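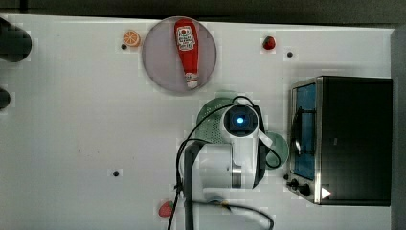
Play kitchens have been my whole working life for longer than I care to admit, so I'm very happy to tell you that our new tabletop food set, Clomen, goes on sale in December. I'm Shiyu Du, I run Tusholm, and I've wanted to make a set that lives on an ordinary table ever since my own two kept dragging saucepans into the hall. There's a red ketchup bottle with a white cap lying across a round plate, an orange slice next to it and a couple of strawberries, and that's pretty much how our table looks by mid-morning — a green colander and a toaster oven close by, lunch about to be served to somebody's bear.

Clomen will come in 4 boxes, called Breakfast, Fruit, Sauces and Supper. You can buy them one at a time (grandparents, take note!) or all together. The first run is 2000 sets, packed at our unit in Baltia, and 300 of those are put by for nurseries and playgroups, who can order early at a lower price. 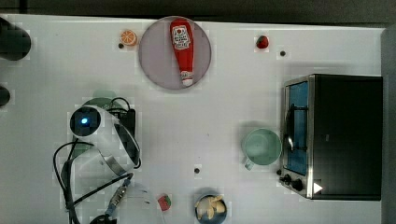 I went back and forth on the Sauces box for months. My colleagues thought children would want more cakes, and perhaps they will, but every child I've ever played café with has asked me whether I'd like ketchup, usually on fruit. So Sauces stayed in and the second cake came out. Sorry, cake people.

The boxes have flat lids so they stack on a shelf, and each has a card inside with a few menus to copy or ignore. The drawings on the cards are by the Tse studio, who also did our shop sets, and I think they're lovely — my favourite is the strawberry soup.

Shops and nurseries wanting a price list, or anyone writing about toys who'd like to borrow a set, can get in touch with me at the Tusholm office.

Shiyu Du, Tusholm
2018-06-17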